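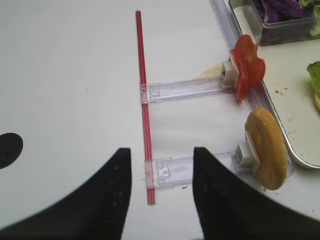 Sandwich corner, Besden

Iwona Kaczorowski has been thinking about lunch for longer than most of us spend eating it. The gallery covers one round of building at the Trekham bench, fillings and crumbs included. Emilian Sandu supplied the opinions and ate 3 of the results.

Lettuce on bread, tomato on its way. The rib of a romaine leaf has never lain flat for anyone, and Emilian takes it personally. 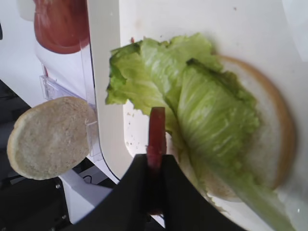
Does the tomato go above or below the lettuce?

Above, if you're eating straight away. Iwona puts it there regardless and calls it tradition.

Tomato and cheese are next, the diplomatic part of any sandwich. Emilian would like it known that he asked for pickle.

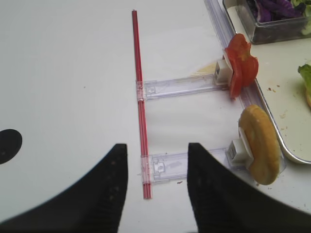

Reading time: less than a crisp sandwich

Tomato slice in its clip, standing to attention. The cheese is having a lie-down behind it.

Last updated: March 2026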